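九月，晚上十一点多

今天排练排到四点才散，嗓子发干，回来路上一句话也不想说。趁还记得，把这几天的事写下来。

Brostby 的音乐季还有三周开场，我们合唱团排的是一场清唱剧，外加上半场几首短的无伴奏作品。我唱第二女低音，这个声部一向没人注意，旋律都在上面，我们多半是在中间垫和弦，有时候连续十几小节就在两个音之间来回。唱了这么多年，我已经习惯了，甚至觉得挺好。不用担心高音，也不用抢。只是今年的曲目里有一段第二女低音单独进来的地方，四小节，前面没有任何提示，管风琴刚收，大家都停着，就我们开口。上周三次排练，三次都进早了。

指挥换人之后，排练的方式变了不少。以前是从头唱到尾，唱错了回来改；现在是先拆，一个声部一个声部地拆，其他人坐着听。刚开始大家不习惯，觉得浪费时间，后排的男低音们带着报纸来看。两个星期下来，效果还是有的，至少我现在知道男高音在第二段唱的是什么，以前只听见一片声音。今天拆到赋格那段，从男低音开始往上叠，叠到我们这里正好散了架。指挥没发火，让我们把歌词念一遍，不唱，只念节奏。念了好多遍，再唱就齐了。

拉丁文的发音还在争。一派要照意大利式的念，一派要照德国式的念，理由都很充分。乐谱上没有说明，作曲家自己也不在了。最后定了意大利式的，可是有几个老团员唱了半辈子德国式，一快起来就露馅。我自己也会，尤其是带 c 的那几个词。今天回来在谱子上把所有要注意的地方用铅笔圈了，圈完一看，第三乐章几乎每一行都有圈。

管风琴的事总算有了消息。Leltside 那座礼拜堂的琴修了大半年，原先说夏天能完工，后来说音管有几根要拆下来重新校，又拖了。昨天收到通知，说可以用了，但踏板那一组还不稳定，建议演出的时候少用最低的几个音。管风琴手听了脸色不好看。清唱剧的结尾就靠那几个低音撑着，没有它们，我们唱得再响也是飘的。他说要自己去试一次，试过再决定要不要改用小管风琴加低音提琴。我倾向后者，低音提琴至少听得清音头。不过这不归我管。

礼拜堂的混响很长。去年在那里听过一场弦乐四重奏，坐在后面，快板乐章听着像隔了一层棉被，慢板倒是非常好。合唱在那种地方唱，辅音要比平时提前，收尾也要干净，不然前一个和弦的尾巴会盖住后一个的开头。这些道理排练时都讲过，可是在排练室里练不出来，屋顶低，地毯又厚，声音一出口就没了。下周只有一次能进礼拜堂排，还要和别的团分时段。

晚饭吃得简单，吃完坐在厨房里听 Virileo 四重唱的旧录音，一直听到把第一面放完。他们只有四个人，每个声部一个，没有地方可以躲，所以换气的位置全听得见。我特别留意了中间那个女声，她进来之前吸气很早，早得有点不合常理，但是进来的那一下非常稳，像早就在那里。我跟着试了几遍，吸气提前一拍，憋住，再开口。前两遍太紧，第三遍好一些。 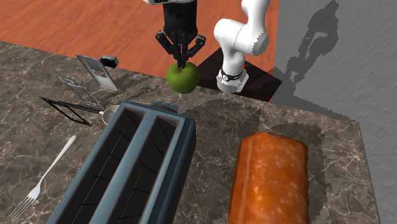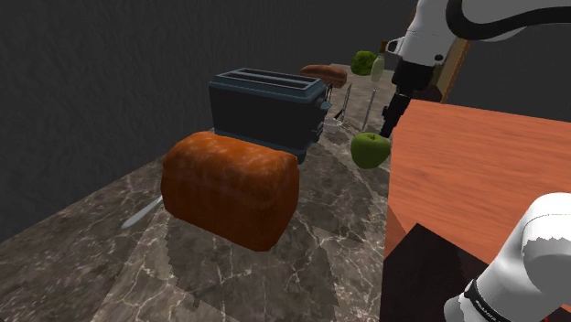 Natnael Admasu 晚上发来一封长信，说他不同意我上次讲的，女低音进早不是数拍子的问题，是听的问题。他的看法是，我们都在心里数，数的时候就不听管风琴了，管风琴手收的时候稍微拖了一点，我们还照着自己的数进去，当然就早了。他建议干脆别数，盯着管风琴最后那个和弦，等它的高音先灭掉，再进。他还说，他们团去年唱同一首的时候也是卡在这里，换了三种办法，最后是让声部里的一个人负责听，其他人跟着她的呼吸走，演出那天才没出事。信的末尾又补了一句，别让指挥给手势，给了手势反而更早，人人都抢着看手。

我想了想，他说得有道理，但也不全对。我们这个声部年纪差得大，有人呼吸轻，有人呼吸重，跟着谁走是个问题。不过下次可以先试试不数。我给他回了信，问他当时是选了站在中间的人，还是站在边上的人。这个很要紧，我们站的是弧形，边上的人根本听不见另一头。

乐谱又不够了。原来借的那一批是旧版，小节号和新版对不上，指挥说“从字母 G 开始”，一半人翻到的是另外一页。今天又因为这个停了几回。新版要从 Jansen 那里租，租期按演出算，租回来不能写字，只能用软铅笔轻轻标，还之前要擦干净。我上一次租谱擦了整整一个下午，橡皮屑扫了一地。这次打算只标必须标的，可是看看刚才那一页圈，恐怕也省不了多少。有人提议全部自己买，价钱问下来不便宜，而且这首以后未必再唱。多半还是租。

上半场的短曲子反倒让人放心。有一首民歌改编，旋律在女低音，我们难得唱一回主旋律，大家都唱得很起劲，指挥说太起劲了，像在赶集。他要我们想象是一个人坐在屋里小声哼，旁边没有别人。后来音量压下来，音准又开始往下掉，唱到末尾低了将近半个音。钢琴一对，全场都笑了。无伴奏就是这样，一点一点往下滑，自己完全不觉得。他教了个办法，唱到重复音的时候，心里把第二个音想得高一点。试了，有用，但是累，唱完觉得眉毛都是抬着的。

另外一首是现代作品，和声很密，我们和第一女低音之间常常只差一个大二度。两边站在一起，耳朵里一直嗡嗡的，总想往对方那边靠。我旁边的人就靠过去了，我也差一点。今天把座位打乱，每人身边都是别的声部，反而唱得更准。指挥说演出也许就这样站。我赞成，只是这样一来，清唱剧里那四小节就更没有人可以跟了，几个第二女低音会散在各处，谁也听不见谁的呼吸。刚才给 Natnael 的信里忘了提这一点，明天得再写一封。

独唱的人选还没有全定。女高音和男中音早就签了，男高音那位说档期有冲突，要等回复。清唱剧里男高音的分量最重，宣叙调差不多全是他的，没有他，我们每次排练都是跳过去，直接从合唱接合唱，气口完全不一样。真到了演出，中间隔着那么长的宣叙调，坐着听，嗓子会凉下来，再站起来唱强音就容易劈。得练一练坐着的时候怎么不让嗓子凉。以前有位老师教过，闭着嘴，不出声，在心里跟着唱，喉咙会自己动。不知道是不是真的，反正我一直这么做。

回头看今天的事，写得比唱得多。明早没有排练，想把第三乐章的赋格再单独过一遍，从后往前，一次四小节。从后往前练是我自己的习惯，越唱越熟，到末尾就不慌。然后要把黑裙子拿去改，腰上紧了，长时间站着吸不满气。

十二点了，隔壁的灯也灭了。谱子放进包里，铅笔要记得削。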